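# How to budget for a two-armed robot without lying to yourself

*Last revised August 2024*

This guide is for whoever in a small organisation has been handed the job of "finding out what a robot would cost". I was handed it at Susari, where we run a test kitchen and a dining room and rent both out to people developing products for the home. I had never bought anything with more than one arm before. The method below is what was left after the first two spreadsheets were thrown away.

You will need a spreadsheet, a tape measure, a person who will use the machine and a person who will pay for it. If they are the same person, find somebody else to argue with.

## Step 1: Write the job down before you look at a catalogue

Catalogues are very good at making you want a payload of 18 kilos. We lift bowls.

Start with a single page that says what the robot will do in its first year. Use verbs. "Clear a table." "Move a bottle from the counter to the table." "Put a plate down without an audience gasping." If a line has no verb in it ("innovation", "readiness", "hospitality of the future"), cross it out or move it to the bit of the application that the funder reads.

Then, next to each line, write:

- the heaviest thing involved
- the most breakable thing involved
- how high off the floor it happens
- whether one hand would do

That last column is worth an afternoon. Our first list came back with two arms needed for nearly everything, and it had been written by Danish Hashmi, who wanted two arms. Rajeshwari Pillai went through it with one hand in her pocket and acted out every task at the counter. Nine of them survived as proper two-handed jobs, which was enough to justify the bigger machine, and the exercise gave us a much better paragraph for the bid.

## Step 2: Measure the room, including the annoying parts

Suppliers will ask for a floor plan. Send one, but make your own list as well, because floor plans leave out everything you bump into.

Measure:

1. The narrowest gap the base has to pass through, with the furniture where people really leave it.
2. The height of every surface it will work at.
3. How deep each surface is, and how much of that depth you can reach from one side.
4. Door thresholds, rugs, and the ramp that was put in for the dishwasher.
5. Sockets. There will be one, and it will be behind something.

Reach is where the money goes. A longer arm costs more, weighs more and needs a heavier base, and the heavier base then won't go through the gap in item 1. We spent a week on an arm upgrade before Harish Hegde suggested moving the table. Moving the table was free.

## Step 3: Split the budget into five pots

The robot is one pot. Put the others in before you get a quote, while you are still innocent.

| Pot | What goes in it | What people forget |
|---|---|---|
| Machine | Base, arms, controller, battery | Delivery, and unloading at the other end |
| Hands | Grippers, spare fingers, wrist parts | That you'll want a second kind of gripper |
| Room | Power, network, floor repairs, storage | Somewhere to park it |
| People | Training, setup, somebody's hours every week | The hours every week |
| Software | Licences, simulation, support contract | Renewal in year two |

Fill in the People pot first. It's the one that gets squeezed, and a squeezed People pot produces a very expensive coat stand. Ours has Teresa Teixeira in it for 2 days a week, written down by name, with her line manager's agreement attached as an email. Get the email.

Grippers deserve more suspicion than they usually get. The quote will include "end effectors" in a cheerful way that suggests the matter is closed. Ask which ones, how wide they open, what a replacement finger costs and whether you can fit it yourself. Then find your widest plate and your thinnest-necked bottle and compare.

## Step 4: Rent time in simulation before you commit to hardware

If you only take one step from this page, take this one. A simulated robot in a simulated room can be dropped in, driven about, found to be unsuitable and deleted, and you don't have to sign for any of it.

We bought a short block of simulation time through Clusmont, who loaded a two-armed model into a furnished dining kitchen and let us work it. For budgeting you don't need an exact copy of your own building. You need a counter, a table, a few things to knock over and a floor between them.

Give each session a question with a price on it. Ours were along the lines of:

- Do we need the long arms, or will the standard ones reach far enough over a counter?
- Can the wrist get to an object when its neighbour is a bottle?
- Does the operator need a second viewpoint, or can they manage from the robot's own? (Extra cameras are cheap. Mounting them, wiring them and agreeing who dusts them is a line in the budget.)
- How much of the work surface disappears behind the machine's own arms?

The last question was Danish's, and it earned its place. With both arms up in front of the stone-topped island, the right gripper covers part of the right-hand end, and a small dark object there is half lost behind it, while the wine bottle and the white bowl sit in clear sight. On paper the reach was fine. Reach and being able to see what you're reaching for turned out to be separate purchases, and we moved money from arms to cameras on the strength of it.
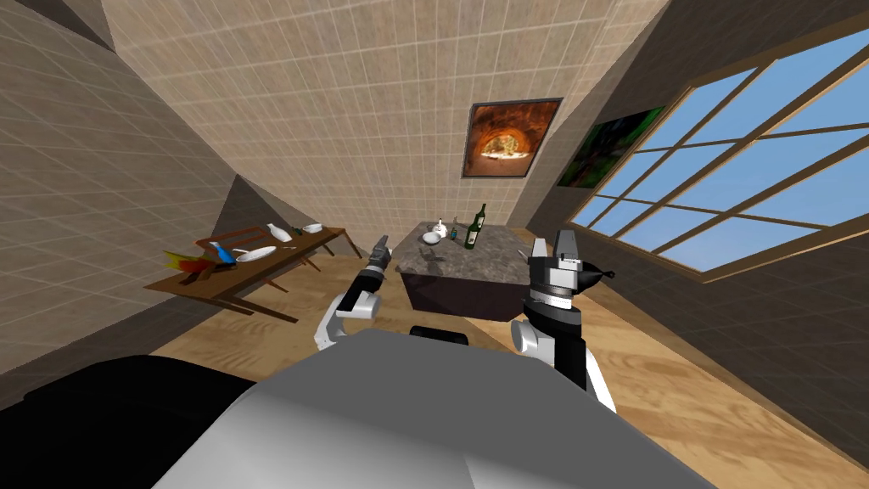 ## Step 5: Turn what you learned into a specification

Go back to your page of verbs and rewrite it as requirements, with "must" and "would like" kept strictly apart. Every "would like" that sneaks into the "must" column narrows the field and raises the price, and suppliers can smell it.

A decent requirement can be checked by a bored person with a tape measure. Compare:

> The robot should be capable of flexible operation in a kitchen environment.

> The robot must pick up our test bottle from the middle of our counter, standing on the near side, and place it upright on our table.

The first will get you a brochure. The second will get you a phone call asking how tall the bottle is, and whoever makes that call goes up the list.

Leave colour out of it. We had a surprisingly long meeting on colour.

## Step 6: Get quotes that can be compared

Three suppliers will send you three documents that share no headings. Avoid this by sending your own form, with your five pots on it, and asking them to fill it in. Two will. The third will attach a PDF with a sunset on the cover, and you can copy the numbers across yourself with as much muttering as you like.

Check for the following:

- **Currency and tax.** Look at the bottom of the last page.
- **What "installation" means.** It can mean a person for a week or a box inside the door.
- **Simulation model included or extra.** Having tried one, you'll want to keep using one, and it should match the machine you end up with.
- **Repair.** Does it go back to them or do they come to you? Who pays for the crate? Where is the crate?
- **Lead time.** Ask for it in writing, then add a bit for the tide.

Tradbridge gave us the longest quote, 83 lines, and I've come to love it. Every cable was in there. The shortest came from Mathew and fitted on half a page, and when we had finished asking what was missing from it the two totals were close enough that we chose on support terms.

## Step 7: Plan the first year as well as the first day

Put the spending on a calendar. A rough order that has worked for us:

- **Before the order:** room changes, socket, network point, simulation block.
- **On order:** deposit. Check whether your finance people can pay a deposit at all. Ours needed a form that had last been used for a marquee.
- **While you wait:** operator practice in simulation. The hours are already in the People pot, so use them.
- **On delivery:** balance, training, spare fingers. Buy the spares now, when you aren't desperate.
- **Year two:** licence renewals and support. Give these their own line in next year's budget and tell the person who writes next year's budget.

Our grant year closes in May, which means anything not invoiced by then turns back into a pumpkin. If yours has a similar cliff, work backwards from it and tell the supplier the date at the first conversation. They have all met it before.

## Step 8: Hold something back

Keep a contingency and label it "contingency". If you hide it inside another pot, somebody will find it and buy a monitor.

Set a rule for who can spend it. Jagadeesh Kamath holds ours, and requests have to be made to him in person, standing up. So far it has paid for a longer power lead, a second emergency stop and a quantity of crockery.

## A few things worth pinning over the desk

- Try to borrow before you rent, and rent before you buy.
- A demonstration on the supplier's table is evidence about the supplier's table. Take your own bottle.
- If two people describe the job differently, you are not ready for a quote.
- Save every version of the spreadsheet. You will be asked why the arms got shorter.

The blank five-pot form is kept with the test kitchen booking papers at Susari. Ask for the one with the delivery column; the older version assumes the robot walks in by itself.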